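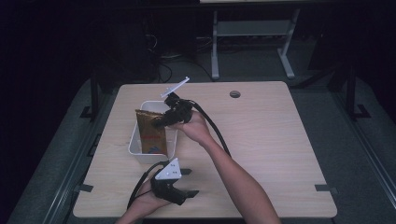

Gold foil pouch in a white bin, on the light table.

Re: [coffee-home] Storing beans for more than one month
From: Harish Dixit
Date: 11/22/25
3 replies - 0 shares

Hello all,

On Thursday Palumbo wrote:

> I bought too much from Telska in the sale and now I have
> bags everywhere. Is the freezer safe or does it kill the
> taste? My brother says never freeze. Also, do you grind
> from frozen or wait?

I did a small test of this in July, so I can answer for my own kitchen only. I had 1005 grams of one roast, a medium one from Kaketti. Half of it I kept in the cupboard, closed with a clip. The other half I divided into portions of 60 grams, pressed the air out of each bag and put them in the freezer on the same day.

After 88 days I made both for my wife, and she did not know which cup was which. She preferred the frozen one two times from two. The cupboard coffee was not bad, but it was flat, a little like paper. With milk I could not find a big difference.

For the grinding, I take the portion out and grind it at once. My grinder is the old Tatside with the steel burrs and it has no problem with this. I had to go one step coarser than usual - maybe yours will be different.

One mistake I made: I opened a big bag, took some beans and put it back, every morning for a week. Water collected inside and the last cups were sour. So please make the portions small before you freeze, and do not put back what you already took out.

Does anybody on the list know if decaf behaves the same? I have two bags of it and I don't want to spoil them.

Regards,
Harish

211 views - 3 comments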